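Does a shelf make a better drinks table?

The woman who runs the small test room at Drukato, a Clarkbridge firm that makes fittings for break rooms, thinks a raised shelf saves space. I went in doubting it and came out about half persuaded.

Her case is simple. Cans left standing all over a counter take up the part people want for lunch. Put a plank on legs along the back and the drinks have a home. "You get the front of the table back," she said.

I asked whether people would bother. Most of us put a can down where our hand happens to be.

"Some won't," she said. "I'm not selling good manners. I'm selling a place to put things."

The firm tried an earlier version in an office in Drurnholm with 64 staff. She told me 60 of them said they liked it. I asked who had done the asking. "We did," she said, and to her credit she laughed. Liking a shelf and using it are separate matters, and she has no figures for the second.

Then there is the price. The Minhas, as the shelf is called, will sell for $259, and I told her that seemed like a lot for a plank. She said the legs were the costly part - they have to stay thin and still hold a full row. I would want to see one after a year of coffee spills.

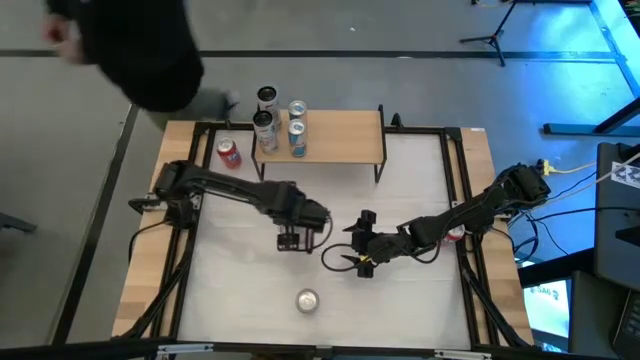

Four cans grouped on the shelf at the back, with others still standing on the white surface.

Do the strays bother her? "No. If every can were up there, you'd say I'd staged it."

I probably would have. She plans a longer plank in April, and I asked her to have somebody else do the survey this time. She wrote that down.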